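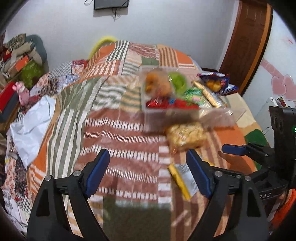

Tullmont, September

Opened a ticket with Vurkard support over the clear snack box, pasting my notes in so the next owner can skip my week!

Problem: the see-through flap on the front won't stay shut once the box is full. Two packets in and it's fine, a proper load and it pops back open (usually at night, right by my head). I do all my sorting on the bed, on top of the patchwork cover, and I did wonder if the soft mattress was the trouble.

First reply from support: is it overloaded? They said 200 grams on the flap side, max. Well, one plump bag of the yellow crunchy stuff plus a few shiny packets and you're there, so I tipped the lot out and started over.
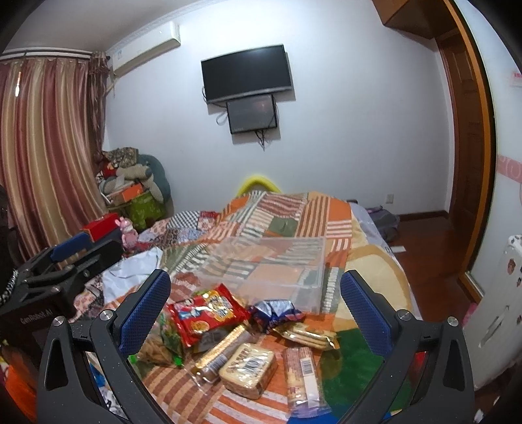 Step 2: empty box, then refill

Laid the empty box on the quilt and closed the flap 3 times with nothing in it. Clicked every time. Then the long things went in first, flat on the bottom: the gold sleeve of crackers, the round biscuits, the tall roll of cookies. Puffy bags last. Held overnight!

Still open: the flap creaks. Support suggests a dab of Geum wax on the hinge, and I've ordered some. Please leave the ticket open till it gets here.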